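Do you really need a bun steamer?

2019-04-05

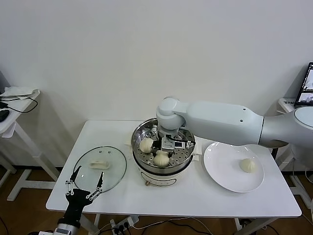
My sister-in-law swears by frozen steamed buns, and after a winter of hearing about it I gave in and bought a bag of 17 from the freezer case at the Ostside market. Then came the part I'd been dreading, where everybody tells you what equipment you have to own. I have a pot. I have a colander. I have made it to middle age on those two. A proper steamer has a perforated steel tray for the buns to sit on and a glass lid with a couple of little vent holes, and I'll admit the lid is the bit that got my attention, seeing as mine is solid metal and I keep lifting it to check.

Every recipe says don't lift the lid. Fine. The same recipes say the buns collapse if you uncover them too fast, or too slow, or if the water was boiling too hard. Kylie Stubbs, who runs the Tarkcombe supper group and has opinions, told me to wrap the lid in a dish towel. I tried it with and without. The towel batch was maybe a little smoother on top. I wouldn't swear to it in court.

What I do believe in is space. I crammed six into the colander the first time and peeled them apart like wet stickers. Two or three at a go is plenty, and they should come out onto a plate one by one, with room between them. That part of the advice holds up.

As for lining the tray, I've seen parchment, cabbage leaves, cheesecloth and a brush of oil all described as the only way. I used parchment with holes poked in it. The cabbage smelled like cabbage.

So am I buying the steamer? I looked at one from Vlachou and put it back on the shelf. It's a whole appliance for one kind of dinner, and my cabinets are full. If I'm still eating these in May I'll think about it again. There are four left in the bag, and my husband has started asking for toast.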